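Clallano Norell Desktop Tower, Open-Case Training Unit
Item 3924

Product overview

The Norell is a full desktop computer tower supplied by Clallano to schools, libraries and adult education centers for instruction in basic computer hardware. Each unit is a used office computer that has been inspected and returned to a condition suitable for repeated handling. The motherboard and processor are in place. Memory and the processor cooler are packed separately, so that learners may fit them as part of the course.

The tower should be laid on its side on a flat table with the open face upward. In this position the processor socket, the memory slots and the power supply wiring are within reach of a seated learner.
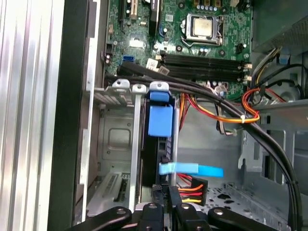

Is memory included with the tower?
Two matched modules are supplied in an antistatic sleeve inside the parts box. Additional modules may be ordered under item 287.

Parts supplied

Desktop tower with motherboard and processor
Parts box with memory modules, processor cooler and mounting screws
Thermal paste, one tube
Antistatic wrist strap
Printed workbook, 28 pages

A hard drive and a monitor are not supplied. Any SATA drive may be used with the blue ports on the board.

Working with the memory slots

The board has four memory slots, set one above the other. The latch at the end of each slot must be opened before a module is inserted. The module should be lined up with the key in the slot and pressed down evenly until the latch closes. The cable bundle crosses the lower part of the board and may be moved gently aside during this step. The zip tie holding the colored power wires should be left in place.

Care of the processor

The processor is held in its socket by a metal retention frame with a lever. The top of the processor must be clean before thermal paste is applied. The power cord must be unplugged whenever the case is open, and the computer must not be started until the cooler has been fitted.

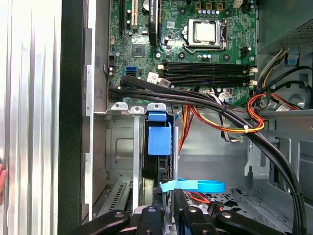
Ordering and service

Orders are accepted from schools and public institutions through the Awad education catalog. Replacement parts are held at the Cemelent service center for roughly 500 units. Requests should state the item number and the number printed on the parts box. Orders for the fall term should be received by the end of August.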